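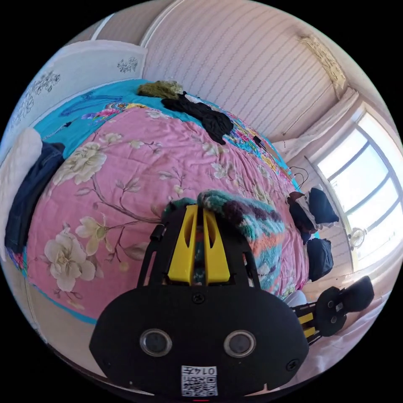 Yellow fingers on the stripy knit, jumper folding, bedroom set.

Quick one tonight, I've got a train in the morning and the bag isn't packed.

So the folding results are in. Long version later when Orathai and I have the write-up in some sort of order, but people keep asking so here's the short of it.

The method hasn't changed from what I posted in April. Person holds the gripper, does the job by hand on a real bed in a real bedroom, the cameras on the gripper see what the fingers see, and the policy learns from that. No robot in the room for any of it. The arm only comes in at the test stage, back at Rimcombe. We've been calling the whole thing Grullitgate, after a typo in a folder name, and it's stuck now.

What's new is the bedding. Up to now everything was done on a plain grey sheet and I was getting suspicious of how good the numbers looked. A jumper on plain grey is easy, you can pretty much find it by colour. So Orathai Nuchit (her idea, all of it) said do it on the loudest covers we can find. Flowers, big ones, with a stripy patterned knit on top. Pattern on pattern. I moaned about it for a week.

She was right. The policy trained on 200 plain-sheet demos went to bits on the floral. Grabbing at petals, basically. Pinching the quilt and lifting the lot, jumper and all. We then swapped 50 of those demos for floral ones, same total, same training time, and it came back nearly all the way. I'd expected to need a lot more than that.

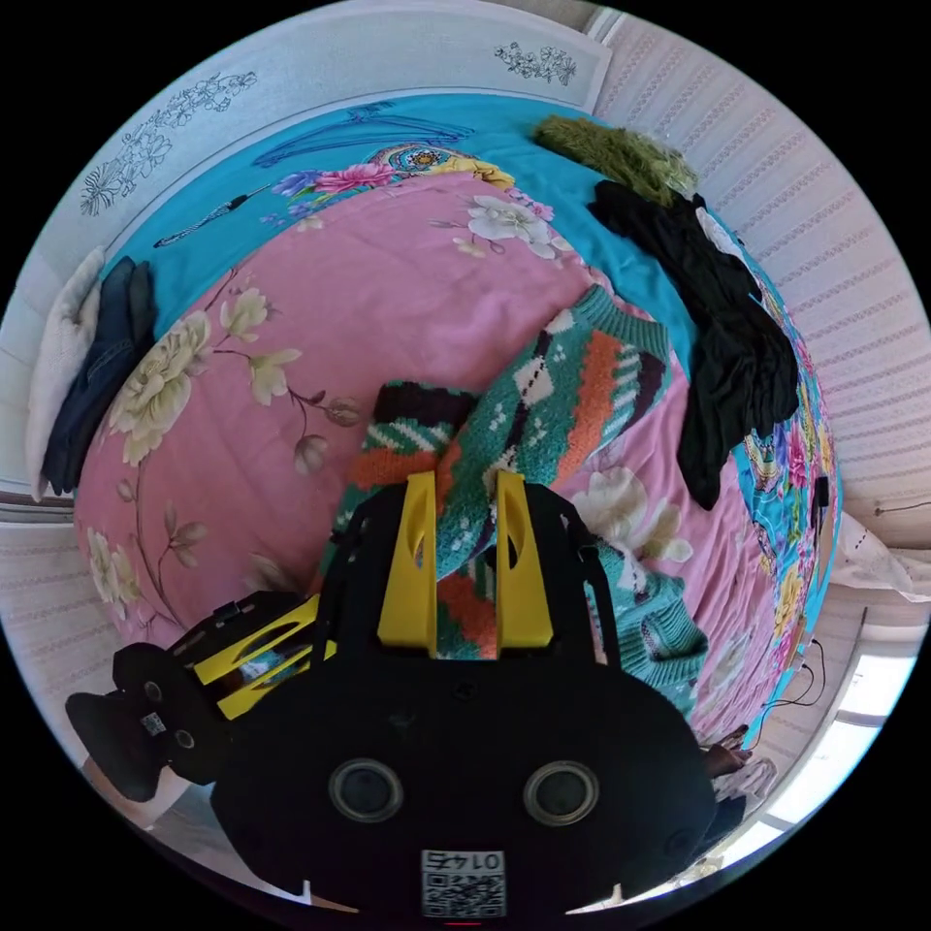 Why jumpers and not towels?
Towels are flat and have four corners, so a policy can get by on finding a corner. A jumper has sleeves, cuffs and a hem that all bunch up differently each time, and it stretches when you pull it, so you learn more from the failures.

Right, numbers. 60 test folds on the arm, floral covers only. Plain-trained policy managed 20 of them, and I was being kind with a few of those. The mixed one got 50. Same jumpers, same starting heaps as near as we could make them. Not a huge test, I know, and one set of covers isn't "patterned bedding in general". Someone at Amaral has already pointed this out to me, at length, thank you.

Where it still fails — sleeves. First grasp is mostly fine now, it gets hold of the body of the knit and not the cover underneath. Then it goes for the second sleeve, which is usually half under the body, and it takes one layer when it wants two. Or two when it wants one. The person doing the demo feels that through the handle and adjusts without thinking. The policy has only got the pictures to go on. Orathai thinks slower demos would help, because people rush the sleeve bit and there's hardly any footage of the moment that matters. I think we need some kind of force reading in the fingers. We have agreed to disagree untill the next batch.
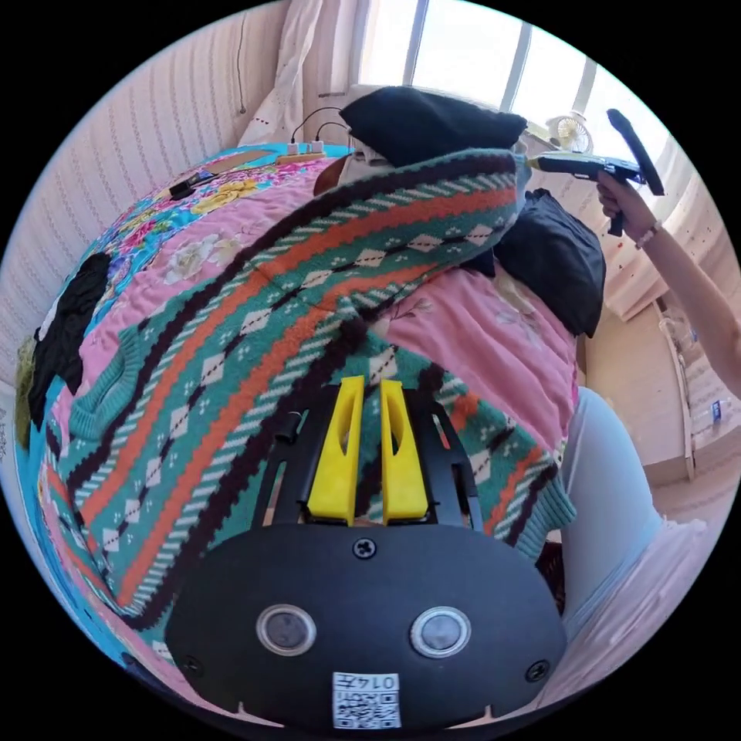 The other thing I want to try is mixing the light. Everything so far is daytime, and a bright window does funny things to a dark knit, you lose the edges of the folds completely in places. Evening with a lamp on would be a differnt problem again. I've no idea if the floral result holds up there. My guess is it drops a fair bit and then a small handful of evening demos pulls it back, same as before, but I've been wrong about most of this so far.

Also want to know how few floral demos we could get away with. 50 was just the number we had done by the time I got impatient. Could be 20 does it. Will run that one first as it costs nothing but computer time.

Data's not up yet, sorry. It'll go on the Fullirico page with the rest once the labels have been checked, and there are a few demos where left and right got swapped that I need to go through by hand. If you want it before then, email me and I'll send what I've got, warts and all.

Packing now. Replies will be slow till the weekend.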